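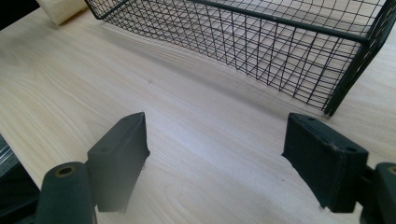 Buying hand-held grippers: what Undis spent, and what it would spend differently

March 2019

Undis runs its handling work from two rooms in Keltby. The equipment planner there has been through one full purchasing round for hand-held grippers and is preparing the second. We spoke about unit costs, spares and the parts of the budget that were wrong the first time.

The first order was for 6 units. The planner had asked for more. "I put in for ten and was told to show that six could be kept in use. That was fair. For the first month we had two on the bench at any time with something loose."

The tools came from Macedo, a small supplier that machines the bodies and buys in the fingers. Each unit was quoted at 1000 pounds. The invoice came to 953 per unit after a discount for paying on delivery, and the planner carried the difference over to a spares line that had not existed in the original plan.

"The spares line should have been there from the start," the planner said. "People budget for the tool and forget the pads. The pads are what touches everything. They scuff at the corners, the front edge starts to fray, and then you have two operators with the same model getting a different grip."

Undis now treats pads as a consumable and the body as a fixed asset. Pads are changed in pairs. A single new pad facing a worn one was tried and dropped, as the fingers no longer closed evenly. Threaded inserts are checked at the same time, and a body with a loose insert goes back to Macedo.

Asked about the choice of hand-held tools over arms, the planner was brief. "An arm needs a cell, a guard, a power supply and a person. A hand-held needs a person and a table. We will buy arms, but I want to know first which tasks are worth one."

Those tasks are simple. Most involve lifting a light object from a table and putting it in a basket or tray. The planner keeps the furnishing cheap and ordinary – plain wooden tabletops, wire mesh baskets – and has set a limit of 500 pounds per room for all of it. Pale, shiny tops have caused some argument, as they throw back light from the ceiling fittings. Matt covers were priced but left out of this round.

The second order is due to be placed in May. A competing quote has come in from Jasumum, whose fingers use a clip in place of screws. The planner has asked for one sample before comparing prices.

"Their unit is cheaper, but their pads are dearer. Over a year I expect the pads to decide it. I also want to see what the clip is like after a few weeks of being knocked against baskets."

Training time is the one cost still not in the plan. At present it is booked to the operators' own hours, and the planner would like it moved to the equipment budget before the order goes in.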